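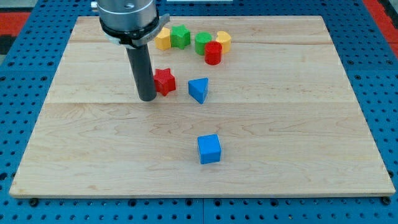

Fig. 4. Board of pale wood, made from strips. The long seams between the strips are visible.

4. Oiling and care of the Wandura board

Read this section to the end before you open the oil. The Wandura board leaves our workshop in Hinton sanded but without finish, so the first oiling is the work of the owner.

4.1 Before the first oiling

1. Let the board rest in the room where it will be used for 2 days. Keep it flat and turn it over one time each day.
2. Wipe both sides with a cloth that is only a little damp. The grain will rise and feel rough. This is normal.
3. When the board is dry, sand it lightly by hand with the fine paper from the kit. Always sand along the strips, never across the seams.
4. Remove all dust with a dry cloth.

Note: A small difference of color between two strips is natural and can not be claimed as a fault. A seam you can catch with a fingernail is a fault — please stop and write to us before oiling.

4.2 Oiling

1. Shake the bottle of Medve oil well.
2. Pour a small quantity in the middle of the board and spread it with the cloth. Do not forget the edges and the end grain, which drink more oil than the top.
3. Wait 26 minutes, then wipe off everything that stays on the surface. If a sticky spot remains, rub it with a cloth with a little fresh oil.
4. Turn the board and repeat on the other side.
5. Let it stand on its long edge for 32 hours, with air on both sides.

For a board of the large size, do the complete procedure two times.

CAUTION: Cloths with oil can catch fire by themselves. Spread them flat outdoors to dry, or put them in a metal can with water and close the lid.

4.3 Daily care

Wash by hand with warm water and mild soap, and dry immediately. Do not put the board in the dishwasher or against a radiator. When the surface looks gray or dull, oil again as in 4.2.

If the board bends, lay it with the hollow side down on a flat table overnight. Most boards come back. For a replacement bottle or paper, order the Wenent care kit, size 2.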